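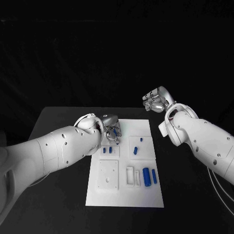
A small blue part held over the white board.

Home Catalog Loans Returns FAQ Contact

Wuvlow Parts Boards: Frequently Asked Questions

The Dunbar Equipment Library lends the Wuvlow parts board to schools, training centers, and clinics within its service area. The questions on this page are the ones most often received at the loans desk. Borrowers with a question not covered should write to Shona Niven, Loans Officer, before placing a request.

What is included in a loan?

Each loan consists of one white board, the blue pieces that belong to it, a cloth bag for the pieces, and a printed parts sheet. The parts sheet carries the set number. Please quote that number in all correspondence.

Who may borrow a board?

Any registered member organization may borrow. Individuals may not borrow directly, but may ask a member organization to borrow on their behalf. The library holds 70 boards, and a single organization may have up to 11 of them on loan at one time.

Is the board suitable for young children?

The pegs are small and are a choking hazard. Boards are not lent for use with children under school age. With older children, a responsible adult must be present whenever the pieces are out of the bag.

What kind of table is needed?

A level table of ordinary working height is sufficient. The board is used with its long side running away from the person working, and it should be possible to reach the far edge without standing. A dark, plain tabletop is recommended. White boards are difficult to see against a pale surface, and dropped pieces are harder to find on a patterned one. Glossy tabletops should be covered if there is strong overhead lighting. 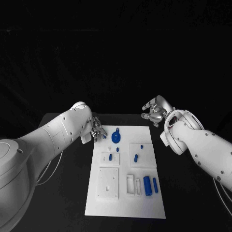
White board with blue parts, set out on a black tabletop.

In what order should the pieces be placed?

The library does not require a particular order. Instructors who are new to the board usually begin with the larger pieces, such as the gear-like part, and leave the pegs until later. Agnes Jardine, who prepares the instructor notes, suggests that each group keep to one order for the whole session so that results can be compared fairly. The notes are available on request and are also tucked into the lid of the carrying case.

May two people share one board?

Sharing is permitted. The pieces should be divided before work begins, and each person should keep to one side of the board. Where times are being recorded, results from shared boards should be marked as such on the record sheet.
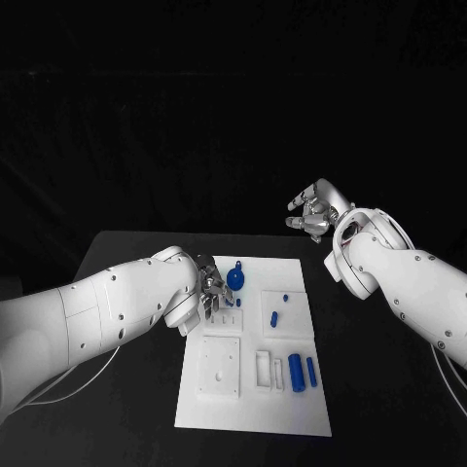 Most of the damage recorded at the returns desk is to pegs, and most of that is caused by forcing them. A peg should be lifted by its upper end, brought upright over its position, and lowered straight down. If it resists, it should be raised again and turned slightly before a second attempt. Close neighbors call for extra care. The two small blue pegs standing near the upper left of the board are a case in point, and a hand that comes in low toward one should be kept clear of the other. Pegs must not be tapped into place with a tool, a ruler, or another piece.

How should the board and pieces be cleaned?

Wipe the board with a soft cloth dampened with water and a little mild soap, then dry it at once. The pieces may be washed in a bowl of lukewarm water. Do not use a dishwasher, bleach, or any scouring product. Marks left by pencil can be removed with a clean white eraser. Adhesive labels must not be applied to any part of the set.

What if a piece is lost?

Report the loss before returning the set. Replacement pegs are charged at $2 each. Larger pieces are ordered through Fustamico and are charged at the supplier's current price. Davina Guthrie at the returns desk can confirm the amount. Please do not substitute a piece from another set, even where the two look alike, as this makes both sets incorrect on our records.

Are Dunov pieces compatible with this board?

Pieces from the older Dunov sets should not be used. Organizations that still hold Dunov sets are asked to return them by the end of December.

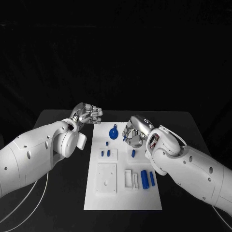 How long is the loan period?

The standard loan period is four weeks, counted from the day the set is collected. It may be renewed once by email if no other member has requested the board.

Where should sets be returned?

Return sets to the side entrance on the lower level between 9:00 a.m. and 4:30 p.m. Pieces should be in the cloth bag and the parts sheet should be signed. Sets are checked within two working days, and a receipt is sent to the contact named on the loan form. For group returns, please contact Alasdair Gunn in advance to reserve a cart.

Shares 11
Comments 2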